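Chapitre 4
Quand la carte précède le récit : bâtir un monde de fantasy

Ouvrez un roman de fantasy au hasard : il y a de bonnes chances qu'une carte vous attende avant la première phrase. Des montagnes en dents de scie, un fleuve, trois ou quatre noms qu'on prononce à voix basse pour les essayer... et l'on voyage déjà ! Ce plaisir-là, nous allons le prendre très au sérieux dans les pages qui suivent.

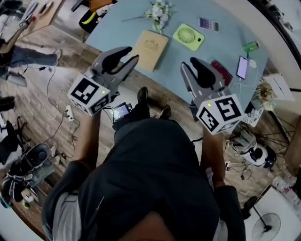

Texte du chapitre : Agnes Kerr
Relecture : Maximiliano Urquijo

Prenons le cycle de Badari, qui nous accompagnera jusqu'à la fin du chapitre. La carte du premier volume montre une île, Stomanness, et un seul port, Cletedon. Au sud, une côte sans aucun nom. Le lecteur attentif s'en étonne, puis l'oublie, et il faut attendre la page 275 pour qu'un marin avoue que prononcer le nom de cette côte, c'est y être déjà. Quelle trouvaille ! Le blanc de la carte était une règle de magie, posée sous nos yeux depuis le début.

On voit tout de suite ce que cela change pour l'analyse. La carte, les glossaires, les généalogies, les chansons placées en exergue (celles de Badari sont superbes, lisez-les à voix haute) appartiennent au récit au même titre que les dialogues. Les spécialistes parlent de paratexte, un mot un peu sec pour une matière aussi vivante.

Nous commencerons par les noms de lieux, avec un extrait de 36 lignes tiré de l'arrivée à Cletedon. Viendront ensuite les systèmes de magie et la question de leur prix, puis les dieux de Casado, qui mentent tous, y compris dans le glossaire.

Avant de poursuivre
Notez au brouillon les noms de lieux imaginaires que vous connaissez par cœur. Lesquels sonnent comme une langue réelle ? Gardez votre liste, elle servira dès la section 4.1.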